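Print this page | E-mail this page

Fitted sheet riding up on a low bed

Etelka Kocsis, Cestcombe
My spare room is small and the bed is a low one with a wooden step beside it. The grey fitted sheet keeps creeping off the corners. Would a deeper one help, or do I need straps?
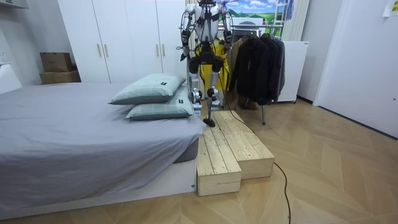

Grey sheet, green pillows, step on the right

motgate_m
Measure the mattress depth first, then add 12 cm for the tuck. Do the two far corners before the near ones. I pull the step out while I do mine -- much easier on the knees.

Colldale175
straps. cheap ones are fine

Katona
Check the label for shrinkage too. Mine was fine until July, then I washed it hot and it never fitted again.

Last updated: May 15, 2024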